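Methods notes

Relabeling failed reaches: what changed in the cabinet work

Readers of the July issue will remember that the door-opening policy had stalled. It opened cabinet doors in the practice room reliably enough and then lost most of that ability when the furniture was moved to a different floor. The group at Divuteck has spent the time since then on the labels and left the network alone, and the results are now good enough to describe. Zarmeena Kakakhel ran the experiments. Shagufta Jafri wrote the relabeling code and most of the evaluation harness.

The short version: a good part of what we had been throwing away as failed demonstrations contained usable segments, and the segment boundaries we had been using were in the wrong places.

Background

The dataset is called Oltari. It holds 2,064 recordings of short tasks on ordinary office furniture, made from a head-level viewpoint: open a door, close a door, put a binder on a shelf, take it off again. Each recording carries a task string, a success flag and a list of phase boundaries. Until this summer the phases were approach, contact, motion and release, and an annotator marked them by hand while stepping through the video.

Training used only recordings flagged as successful. A recording was flagged as failed if the task string was not satisfied at the last time step. That rule is easy to apply and it is too coarse. A person asked to open a door and place a binder might open the door cleanly, reach in, and then set the binder down on top of the cabinet. The whole recording went in the failed pile, door opening included. In all, 515 recordings were in that pile.

The second problem was the contact boundary. Annotators tended to mark contact at the first moment the hand covered the handle in the image. From a head-level view, the hand often covers the handle well before it touches it. The policy therefore learned to begin pulling early. On the practice furniture this did little harm, as the handles were large and the arm drifted onto them anyway. On a short vertical handle it meant closing on air, or on the edge of the lock above.

Method

The procedure has three stages.

In the first, each recording is cut into candidate segments without reference to its task string. Cuts are proposed wherever the estimated hand speed passes through a local minimum and stays low for a fixed window. This over-segments badly. We let it, and merge later.

In the second, a small classifier assigns each candidate segment an outcome from a closed list: door angle increased, door angle decreased, object moved to shelf, object moved off shelf, no change. It sees only the first and last images of the segment. It does not see the hand trajectory. Kakakhel tried giving it the trajectory and the classifier learned to predict intent, so that a pull that slipped was labeled as an opened door. With the two end images it has to look at the door.

In the third, adjacent segments with the same outcome are merged, and segments labeled no change are kept as negatives for the contact model. The contact boundary is then recomputed. We take the earliest time at which the handle or the door begins to move in the image after compensation for head motion, and step back by a fixed margin. The margin was tuned once on a held-out set of recordings and has not been touched again.

Head-motion compensation deserves a remark. The viewpoint is never still. People lean in to look at a shelf, and the whole image shifts. We fit a plane to the cabinet top when it is visible and to the floor when it is not, and subtract the induced motion. Floors with a fine repeating pattern gave trouble at first, as the tracker would lock on one stripe over and report zero motion or a jump. Jafri replaced the nearest-match step with a search over several pattern offsets, scored by agreement with the cabinet edges. The jumps went away. Slow drift did not, and in long recordings it is still the largest source of boundary error.

The relabeled segments go into the same training pipeline as before. The policy architecture, the optimizer settings and the image resolution are unchanged. We wanted any difference in the outcome to be attributable to the labels. The code that does all of this is packaged as Jatoi, and it runs on a single workstation overnight for the full dataset.

What the policy sees

Double-door cabinets with one door open are the case we care about most. The open door hides part of the floor and sometimes part of its neighbor, the inner face offers hinges and a latch plate that look a little like hardware you could pull on, and the useful handle is on the door that is still closed. The older policy often went for the latch plate. The contact model trained with negatives now scores latch plates low, provided it gets at least a few views from the front side of the open door.

Shelf placement is less settled. A flat binder with its spine outward gives a clean edge to detect. When a second one sits beside and behind the first, the outline runs together, more so when both are the same color, and the outcome classifier will sometimes return no change for a segment in which a binder was plainly added. For the moment we flag these cases for review by hand.
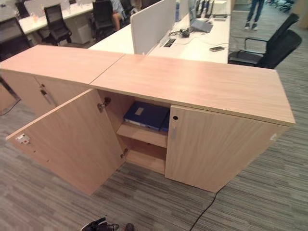
Zarmeena Kakakhel thinks the shelf is the wrong place to spend effort this quarter. In her reading of the logs, most shelf errors start with a door that stopped short of its full swing, leaving the arm to approach the compartment at a poor angle, and she would sooner fix door angle estimation and rerun everything than add a binder-specific detector. She also points out that the classifier is being asked to judge a half-hidden compartment from two images, and that a third image taken mid-segment might be enough. The rest of the group is not convinced about the order of work. The mid-segment image will be tried first, as it costs little.

Results

We evaluated on Plirnevis, our held-out set of rooms. None of its furniture appears in training. Trials were blocked by room, and the order of policies within a block was randomized. The operator resetting the furniture did not know which policy was loaded.

Door opening improved in every room. The largest gains were on doors with a lock directly above a short handle, where the early-pull error had been most damaging. Door closing changed little, which we expected. Closing needs no grasp and was never limited by the contact boundary. Binder placement improved on single binders and did not improve measurably when the shelf already held one.

We also ran an ablation with each component removed in turn. Removing the recovered segments and keeping the new boundaries retained the greater part of the gain in door opening. Removing the new boundaries and keeping the recovered segments retained very little of it. The extra data helps, but mostly once the boundaries are right. Removing the negatives brought back the latch plate error and left the other numbers close to where they were.

Training was repeated with 3 random seeds per condition. The spread between seeds is smaller than the door-opening gain in all rooms and larger than the single-binder gain in one of them, so the binder result should be read with some care until we have more runs.

Limits

The closed list of outcomes is a real restriction. Anything outside it is labeled no change, and that includes events that matter, such as a binder being turned over or a door being locked. Adding an outcome means collecting labeled pairs and retraining the classifier. It takes a few days, most of it annotation.

The method assumes that the cabinet itself does not move. Light cabinets on carpet do shift when a stiff door is pulled, and the plane fit then attributes part of the cabinet motion to the head. We have seen contact boundaries placed late for this reason. A check that compares the floor plane with the cabinet plane would catch it - provided both are visible, and in close work they often are not.

People in the background have so far caused less trouble than cables. A person walking past is masked by the tracker. A thin dark cable on the floor beside a cabinet is sometimes merged with the lower door edge, and the estimated door angle then sticks at one value for several time steps. Jafri has a filter for this that works on recorded data and is too slow for live use.

Data and code

The relabeled version of Oltari is on the internal server next to the original. Task strings are identical and recording names have been kept, so existing loaders should work without changes. Phase boundaries are stored in a separate file. If you have scripts that read the old boundaries, they will go on reading the old boundaries, and you should check which file you are pointing at before comparing numbers with ours.

Jatoi requires the current release of the tracker. Earlier versions will run and will return wrong offsets on patterned floors without a warning. Questions on the segmentation stage go to Jafri and questions on the evaluation go to Kakakhel. Both would like to hear from anyone who has recordings with sliding doors, which the present dataset does not cover.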